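My Plaid Page

Posted 20/02/2020 by Andor Hegedűs

Welcome to the plaid page! If you came over from the sewing pages you already know I have a weakness for anything with lines crossing other lines, and this is where I keep all of it. Shirts, blankets, curtains, walls, a lunch bag. I started it in July when I was cleaning out the upstairs closet and found that I'd been saving scraps since high school, and it has been growing ever since (my sister calls it The Infestation).

A quick word about words, because I get email. Strictly speaking a tartan is a particular kind of check where the stripes going across match the stripes going down, and plaid is what most people around here call anything in that family. I use them both and I mix them up. If it has crossing stripes and it makes me happy, it goes on the page. Gingham gets in too. Houndstooth does not, please stop asking!

Newest things are near the bottom, because I never learned how to make the page go the other way.

The Picnic Blanket

Red and dark green with a skinny yellow line, wool on the top and some kind of rubbery backing underneath that has gone stiff as a cracker. It was my parents' and it lived in the trunk of the car my whole childhood. There's a burn mark in one corner from a sparkler and I have never tried to patch it. I did wash it once, in the tub, and the water looked like tea.

If you have one like this, don't put it in the dryer. I'm told people do. The backing comes off in flakes and you'll be finding them until you move house.

Kitchen Curtains, First Attempt

Blue and white gingham from Voment, the fabric store on the hill. I bought 9 yards because it was the end of the bolt and the lady gave me a deal, and then I cut the first panel crooked. With a check you can see it from across the street. The lines drift down to the left like the whole window is sliding off the house.

I left them up for two years anyway. You get fond of things.

Kitchen Curtains, Second Attempt

Same fabric, same store, much more patience. This time I pulled a thread out all the way across and cut along the gap it left, and that gives you a dead straight line every time as long as the pattern is woven in and not printed on. On printed checks the lines can wander off from the threads and you have to pick which one you're going to be loyal to. I go with the print, since it's the part people look at, but the curtain may hang a little funny.

The hem took 60 pins. The cat was no help.

The Flannel Shirts

I can't show you all of them or we'd be here until summer. The best one is the brown and orange one with the elbow patches, which came from a church rummage sale and cost 2 dollars. Whoever made it matched the pocket to the shirt front so well that you have to hunt for the pocket with your fingers. I have looked at new shirts costing thirty times that where the pocket just sits there like a stamp on the wrong envelope!

The worst one is purple and lime green and I wear it to paint in. It has more paint on it than plaid now, so I may have to take it off the page.

Lunch Bag

Found at the back of the shelf at Fernandes, the hardware store in Fevia, between the ice scrapers and the birdseed. Black and red check, zipper top, one shoulder strap. It's plastic and it looks it, but I carry a sandwich in it most days and it has been dropped in a creek, so I'm not going to say a bad word. A reader wrote in to ask if it keeps things cold. It keeps things the same for an hour or so and after that you're on your own.

Wallpaper Samples from Larko

Now we get to walls! I have a sample book from Larko with 35 checks in it, and I go through it in bed like other people read mysteries. There's a gray one called Harbor that I'd put in a hallway tomorrow if I had a hallway. There's a mustard one that gives me a headache and I keep going back to it.

What I've learned from pinning samples up around my own place is that a big check on a wall is much calmer than a small one. I would have bet money on the opposite. The small checks buzz when you step back, and the big ones settle down and turn into blocks of color. Samples never tell you this, they're the size of a placemat. Pin up the biggest piece you can get and go look at it from the other end of the room, in the morning and then again with the lamps on.

The corners are the other thing. If you run a check around a corner, the stripes going across have to meet at the same height or your eye will go straight to it forever. You can fudge the up and down stripes a little. Some people put a strip of trim in the corner so the two sides never quite touch, and I used to think that was cheating, but I've come around.

Pastel Check, Three Walls

Oh, I love this one. Pink, coral red, orange, yellow, teal, turquoise, lavender and purple, all on white, with fine slanting lines running through the color so it looks a bit like somebody went over it with a pencil. I never would have had the nerve to put that many colors in one check, and on three sides too! The back wall gets the whole candy box, the left one has big blocks of teal and red and orange and blue, and over on the right it goes softer with the lavenders and light blue and yellow.

And look at the corners, where there are silver aluminum posts between the walls. That's my strip of trim! The pattern gets a clean stop on each side and you don't stand there checking whether the stripes line up. The floor is a pale beige with a faint marble look, and I think that was a good choice, because anything busier under that check and I'd have to lie down. I'd like this in a sewing room. I'd like it in a bathroom, come to think of it, with white towels.

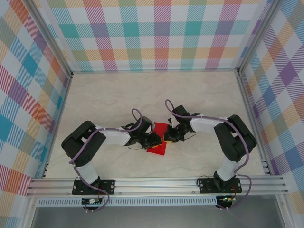

Things I'm Still Looking For

A plaid thermos with the cup still on it. I've had two so far and both came without the cup, which is half the point of the thing.

A proper yellow tartan in a weight you could make a skirt out of. Voment has one in a fleece and it's very cheerful, but I don't want to go around dressed as a bath mat.

Pastel checks of any kind, on paper or cloth, now that I've got them on the brain. I've been trying to work out a set of quilt blocks with coral and turquoise in them, and I keep running out of the right lavender. The ones I find are either too gray or they look like grape soda. If you've got scraps you're not using, even little ones, I'll happily swap you for flannel. I have so much flannel.

A Few Answers

Yes, you can borrow the Larko book if you live nearby and you promise to bring it back.

No, the picnic blanket isn't for sale.

To the gentleman who asked how to keep a checked tablecloth from shrinking crooked: wash the fabric before you cut it, warm, the way you're going to wash it later. Then iron it while it's still a bit damp and tug it square from opposite corners. If it's already made up and already crooked, try the damp tugging anyway. Mine came back most of the way.

And to everybody who sent in their own plaids over the winter, thank you, I'm getting to them! The dog coat goes up next.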